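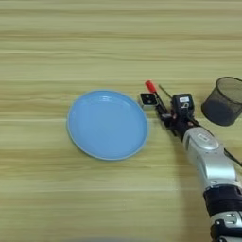 Light-blue plate on a wooden table.

My project followed the Kerkum swim squad from January, and I loved it! I timed every 50 free off the blocks (31 swimmers, one very soggy notebook) and typed it all up at night. Rakena had the quicker starts, but Kerkum pulled it back on the turns. Next term I want to look at relays.

Comments
Undis: What about backstroke?
Stikonano: Great read, more on turns please!

Last updated: Mon 27 April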